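A robot that stops should say so

The fault at the Briltham test kitchen was a small one. In December an arm running on Jesano software froze for nearly eight minutes during a toaster oven task. It had lost contact with its controller. The arm gave no alarm, and the log showed the job as still in progress. A worker assumed it was between steps and reached in. The arm came back and moved. She got a bruised wrist.

Jesano called it a communication dropout and fixed the dropout. I think that was the wrong place to stop. Connections will always drop. The real fault is that a stalled machine looked the same as a waiting one, and that it was allowed to start again on its own.

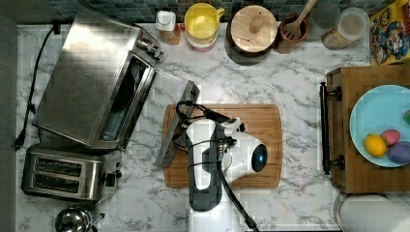
Should a robot arm restart by itself once the connection comes back?
It should stay stopped until a person clears the area and presses a button, even if that costs a few minutes of work.

Drirevcombe put that rule in place after two similar stalls. Its crews complained for a month, then got used to it. Kitchens are tight spaces with hot doors and cords, and people reach into them without thinking. The software has to allow for that.

Comments (2)

gaete_line4: We had the same thing with the log. It said "in progress" all through lunch.

mopbucket: Who pays for the lost time, though? Our manager would tape that button down.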